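Search this site
Enter keyword, author or DOI

4.2 Comparing fingertips on the two-arm cell

The first half of our study, on the single arm at Tatwood, left us with a question we were keen to get at: does a narrow fingertip help or hurt once two arms have to share the work? Section 4.1 dealt with stiff objects, where almost any tip will do if the controller is patient enough. Soft objects are a different matter, and far more fun. A glove has no fixed shape, it folds under its own weight, and it can be pinched in a dozen places that all look sensible to a planner and mostly are not.

We tried two sets of fingertips. The Pesonen tip is narrow and slightly hooked, and was cut for picking up flat parts. The Avside tip is wider, with a softer face. Both fit the same gripper body, so the arms, wiring and control code stayed the same throughout. Each arm was driven by its own position controller, with a shared clock and a simple rule for the space between them: whichever arm asked for the middle of the table first was given it, and the other waited. Figure 5 gives the working layout, with the basket between the grippers and the taller items kept to the back. 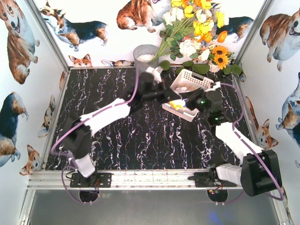 Figure 5. The two-arm cell, with the basket between the left and right grippers.

We ran 544 trials with the Pesonen tip and 963 with the Avside tip. The numbers are uneven because the Avside runs carried on through April, when we were also testing a change to the waiting rule. We have kept those later runs in the totals but report them separately in the appendix. A trial ended when the item was let go inside the basket, when either arm stopped on a force limit, or when the time ran out.

The narrow tip did much better than we had guessed. It slid under the edge of a cuff cleanly and could take a single layer of cloth without dragging the rest along, which made the first grasp quick. Its weakness came later. A glove held by a small pinch swings, and a swinging glove tends to catch on the rim on its way in. Slowing the arm down over the last stretch cured most of this, at the cost of a longer trial.
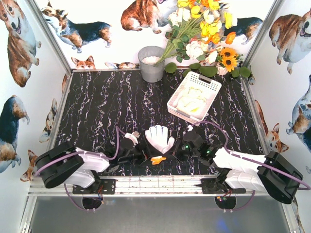
The wide tip had the opposite character. First grasps were slower, and the arm sometimes pushed the cloth along the table before closing on it, but once it had hold it rarely let go. We were delighted to see how well it coped with poor aim. In 97 of the Avside trials we shifted the target point on purpose, and the controller needed no retuning to finish most of them. Janelle Enriquez, who wrote the waiting rule, suggested giving each arm a different tip, and the mixed pairing soon became our favourite set-up (narrow on the left to start the lift, wide on the right to carry). We did not collect enough mixed runs for a fair comparison, and they are left out of the totals above.
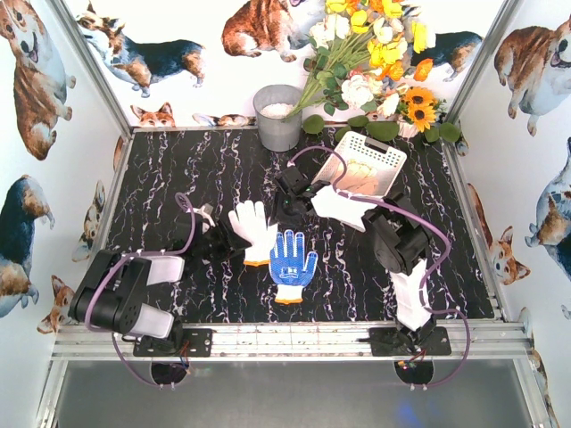 Choosing which part of a glove to grasp proved harder than choosing a tip. Our planner scores each candidate point by how flat the cloth is around it and how far it lies from the nearest edge, and it treats every dark or light patch alike. That works nicely for one glove by itself. It is less sure of itself when two lie together, as with the white knit glove and the blue-palmed one, whose edges slightly overlap and whose fingers all point towards the back. Here the change of colour helps a person at once, and we see no reason why it should not help the planner too. A version that splits the cloth by colour before scoring is now running at Bamuvport, and the early signs are very encouraging, though a pair of matching gloves would get no benefit from it.

One practical note for anyone repeating the work. The force limit has to be set again after each change of tip. The wide face spreads the load, so a limit that suits the narrow tip lets the wide one press much harder into the table than intended. We lost several good runs before spotting this, and the affected trials were repeated with the corrected limit before any scoring was done. The settings used for both tips are listed with the controller code, last revised 2023-11-23.

Share 5
Comments 0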